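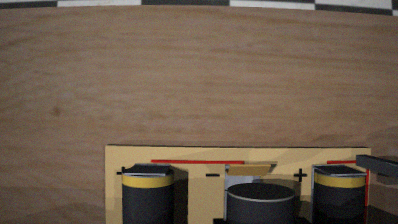

Jade Clegg has spent most of her working life measuring how far solid timber tops move across their width, and she would like customers to ask about it before they order. The information is partly on the surface. Where the grain runs in long, gently curving bands with a few small knot-like spots, most people see decoration. Clegg looks at the bands for a first guess at how the boards were cut, then asks to see the end of the board, where the growth rings can be read properly. "The face tells you something," she says. "The end tells you what you need for the sums. If I can only have one, I'll have the end."

Clegg runs the drying and testing side at Mapplebeck, which makes tables for libraries, canteens and meeting rooms. We spoke in the conditioning store, where boards are stacked on sticks until their moisture content settles.

The principle is simple enough. Wood takes up water vapour from the air and gives it back, and it swells and shrinks as it does so. Along the grain the change is small enough to ignore in furniture. Across the grain it can't be ignored, and it differs with the cut: a board sawn with the rings running flat through it moves up to twice as much in width as one sawn with the rings upright.

"People hear that wood moves and they think of warping," Clegg says. "Warping is a separate complaint. A top can stay perfectly flat and still be wider in July than it was in winter. That is normal behaviour. It only becomes a fault when somebody has screwed it down so that it can't happen."

She gives the case of an oak top 124 centimetres wide, delivered to a reading room in summer at a relative humidity of 69 per cent. The heating went on in the autumn and the room fell to 30 per cent. The top had been fixed to a steel underframe through round holes, with no slots. It split along a glue line near the middle.

"The glue was blamed first — it always is," she says. "We cut a section out and tested it, and the joint was sound everywhere except where it had been pulled apart. The frame had held both sides still while the wood between them got narrower. Something was going to give."

The repair used slotted plates, with the screws set mid-slot and a washer under each head. A single fixed point stays on the centre line so that the movement is shared between the two long edges. Clegg prefers this to wooden buttons for steel frames, although she still specifies buttons where there is a timber rail to take the groove.

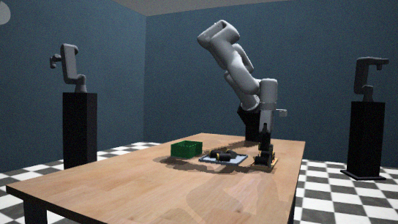

Long table, tan-brown top with a dark edge.

Edges bring problems of their own. A solid lipping glued across the ends of a solid top lies at right angles to the boards, and its length hardly alters while the width of the top does. Mapplebeck stopped gluing such lippings along their full length some years ago. They are now tongued, glued for a short distance at the centre and left dry towards the corners.

"You will see a small step at the corner for part of the year," Clegg says. "I put that in the paperwork. If the customer has been told, it's a step. If they haven't, it's a telephone call."

On veneered board she is neutral. It moves far less, and for very wide tops she often recommends it. Her condition is that both faces are covered with material of similar thickness. A board veneered on one side only will pull into a curve when the humidity changes.

I asked about finishes, since several suppliers describe theirs as sealing the wood. Clegg doesn't use the word. "A film slows the exchange. It takes the peaks off a wet week. Leave the table in a dry room for a whole winter and the wood will get there in the end, varnish or no varnish." She is stricter about coating the underside, which is often left bare to save time. Her instruction to the finishing shop is the same number of coats on both faces.

Her advice to buyers is to put a cheap humidity logger in the room for as long as the order allows, including a spell with the heating on, and to send the readings with the enquiry. Few do. Those who have no readings are asked what sort of heating they have and whether the table will stand near it.

"Then I allow for the worst and make the slots longer," she says. "A slot costs very little."

Interview by Malcolm Pearce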